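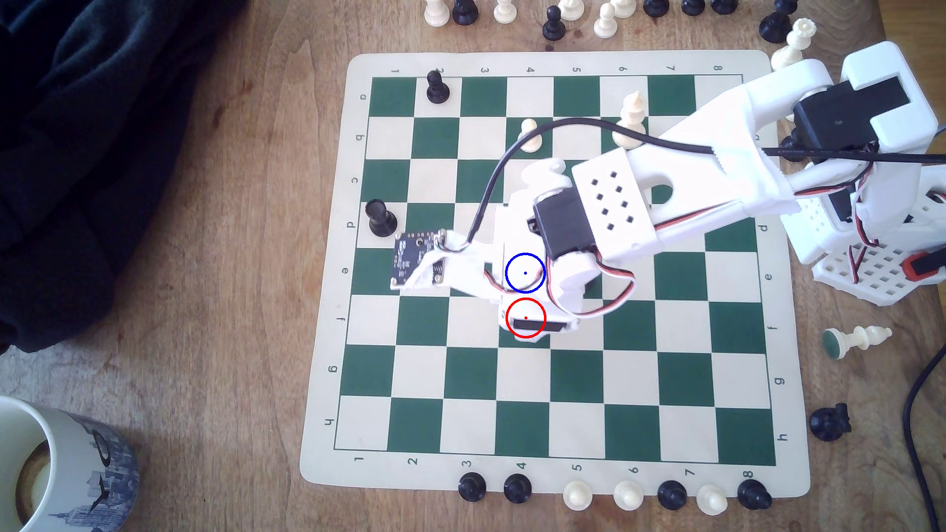
Game table, roll-up board out.

Plikow Games Room — walk-through checklist w/ comments
Date: 2019-04-13

EXITS
Front door — OK. Swings free, sign lit.
Back door — FAIL. Stack of folding chairs in the way again. Moved them. Need a permanent spot.
Exit light over back door — OK on test button.

FIRE
Extinguisher, hallway — OK, needle in green, tag good thru June.
Extinguisher, kitchenette — tag missing. Call Berketti for a new one, ask if they can do both on one visit.
Smoke alarms — OK, all 5 sounded. The one by the coat rack is faint, new battery.

ELECTRICAL
Outlets — OK exept the one left of the sink, cover plate cracked. Taped off, do not use.
Power strips — 2 plugged into each other behind the bookcase. Unplugged. Please don't.
Space heater — 1,000 watt, cord fine. Straight into the wall only, never a strip.

FLOORS AND FURNITURE
Carpet edge by the stairs — lifting. Trip hazard, fix first.
Tables — legs tight, no splinters found. Tops wiped.
Shelves — tall one still not anchored to the wall. Brackets on order from Pirzada.

KITCHENETTE
Kettle — OK.
Fridge — OK, old milk tossed.
First aid box — low on bandages, no burn gel. Restock.

COSTS
500 set aside for repairs. Carpet and outlet come out of that, shelf brackets too if theres any left.

Recheck — back door, carpet, outlet, kitchenette tag. Rest can wait til June.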